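Stop counting demos. Start watching hands

Friday, January 6, 2023

Spent most of the holiday break on Trovska, our simulated shelf, two arms, me on the controllers. Shelf work. Groceries. Boring on purpose. And I came out of it with one opinion, which I'll put down fast before the new quarter eats it.

We ask for too many demonstrations and we look at too few of them.

The order from Stendix was 900 episodes. Fine. We can do 900. Two operators, enough coffee, done. But by the end of a long shift I'm steering like a guy parking a rental car. I bump things. I stop halfway to think. I pick with the right arm when the left was closer, becuase my left thumb is tired. All of it gets saved as "success" and the policy learns it faithfully, dithering included.

A person teaching a kid to tie a shoe doesn't do it 900 times badly. Does it a few times slow, then watches.

So we tried 40. Same shelves, cans on the left, boxes on the right, and a rule: if you hesitate, toss the episode. No arguing. Played every one back the next morning before it went in.
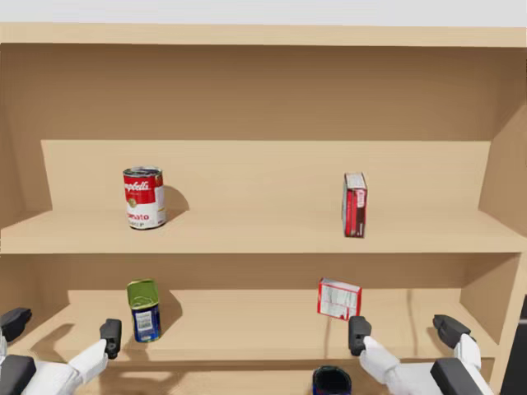
Sena Ametepe read a draft of this and disagrees. Forty clean runs from one careful person teach a robot to be that person, she says, and the first time a box lands crooked it has nothing to go on. She wants the fumbles kept, as long as somebody labels them and the recovery is in there too.

OK. She has a point about recovery. A grab that slips and gets fixed is worth keeping, I'd take 5 of those over another stack of perfect ones. But that's a choice someone made after looking. What we do now is keep everthing and call it variety. My tired thumb isn't variety.

Same problem with hand guiding, by the way. Ayuba Appiah does that on the real arms at Dogbe, grabs the wrist and drags it through the motion. Feels more natural. Still, after 4 hours you drag it any old way.

What I'd change — shorter shifts. Playback built into the day and paid like recording. Operators allowed to delete their own work, no form to fill out. And contracts that stop pricing by the episode, that most of all. Pay by the episode and you get episodes.

Going back in Monday. Asking for 40 again.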